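The Second Shelf

1. Intake

The quota for the December set was 700 accepted demonstrations of one task: take a bound item out of a desk organizer, lay it flat, release. Aoi Yokoyama had written the task sheet herself and kept it to a single page. An accepted demonstration began with the arm at home position and ended with the gripper open and clear of the item. Anything else was logged as rejected and kept in a separate directory.

Ysaline Pruvost drove the arm in the mornings. Killian Leclerc drove it in the afternoons and labeled in the evenings, when the heating in the Ristville building dropped to its night setting and the labeling room was the only one with a door that closed. Quentin Hervieu ran training. He worked from Boyer, two hours away by train, and was known at Ristville mostly by his comments in the log.

His comment on the first batch was short. "Too clean. Same grasp every time. Vary the approach."

Ysaline read it standing up, with her coat on. She had spent nine days learning to make the grasp the same every time.

"He wants it worse," she said.

"He wants it wider," Aoi said. "Come in from the side. Let the pages open. If you miss, back off and try again, and keep recording."

"And if I drop it?"

"Then it's a rejected one, and we have a rejected one."

2. Variation

The revised sheet added four conditions. The organizer could be turned to any angle. The item could be closed or partly open. The first contact could be on the cover, the edge or a page. Recovery from a failed first contact was permitted once per demonstration.

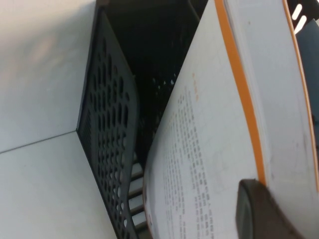 Contact on a page was the condition Ysaline disliked. A cover takes pressure evenly and moves as one piece. A page bends first, then slides, and the force reading stays low until the moment it doesn't. She learned to watch the wrist view and ignore the number. She closed the fingers by small amounts, waited, and closed them again. A demonstration that had taken eleven seconds in the first batch now took twenty-six.

Killian labeled the result. Each recording was divided into approach, contact, lift, transfer, place and release, and each boundary was a key press. For the clean batch he had been able to mark the boundaries at double speed. The new ones had boundaries he had to argue with. In one, the fingers touched a page, opened slightly, touched it again and stayed. He entered the first touch as contact, changed it to the second, and changed it back.

He wrote to Quentin: "Is a touch that achieves nothing a contact?"

The reply came from Boyer after midnight. "Yes. Also label the hesitation."

There was no key for hesitation. Killian assigned one. He used the letter H, then went back through 293 recordings to apply it. The work took two evenings. At the end of the second he noticed that Ysaline's hesitations had a length. They ran a little over a second and almost never varied. His own, in the afternoon recordings, were of every length, and some of them contained a small sideways motion he had not known he made.

He did not put this in the log. The next afternoon he tried to drive without the sideways motion and was unable to lift anything for the better part of an hour.

3. Evaluation

Quentin trained on everything, hesitations included, and sent the weights to Ristville at six in the morning. Ginette Courtois had come down from the Gorkard office to sign for the milestone. She had a form with 18 lines on it and a pen on a cord around her neck. She asked where she should stand, and Aoi showed her the tape.

The controllers were switched off and put in the drawer. Ysaline sat in her usual chair with her hands under her thighs. Killian had no reason to be there in the morning and stood by the door.

The procedure for each trial was as follows.

– Return the arm to home and confirm that the log is recording.

– Place the item, read the condition aloud from the card, and step behind the tape.

– Start the policy. Do not speak until the gripper is open and clear.

– Check that the item is lying flat, cover up, and enter the result.

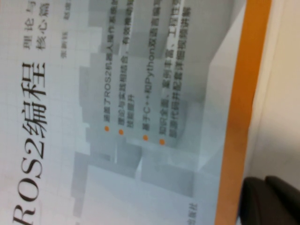 4. Result

The first trial was a clean one and passed. Ginette made a mark on her form. The second passed. On the third the card called for a partly open item with the organizer turned, and Aoi placed it and stepped back.

The arm came in from the side. The fingers reached a page and stopped. They stayed where they were for a little over a second.

Ysaline took her hands out from under her legs.

Then the wrist made a small sideways motion, to the left and back, and the fingers closed. The page bent, slid and held. The item came out, crossed the table and went down flat. The gripper opened and moved clear.

"Is it meant to do that?" Ginette asked. "The stop, and then the wiggle."

"It's in the data," Aoi said.

"Does it help?"

Aoi looked at the log. Passes had a column and durations had a column. "We haven't tested with it removed," she said.

Ginette considered her form, found no line for it, and marked a pass.

By noon the remaining trials were finished, with 2 failures, both on contact with the cover. Ginette signed, tore off the yellow copy and left to catch the Rustberg train. Aoi sent the totals to Boyer. Quentin's answer concerned the failures and proposed another batch, weighted toward covers, starting the next day.

Killian had stayed by the door all morning. He went over to the chair and asked Ysaline what she was doing in that second, when she stopped.

She thought about it. "Breathing out," she said. "What's yours?"

"I don't know," Killian said. He took the controllers out of the drawer and began checking the charge.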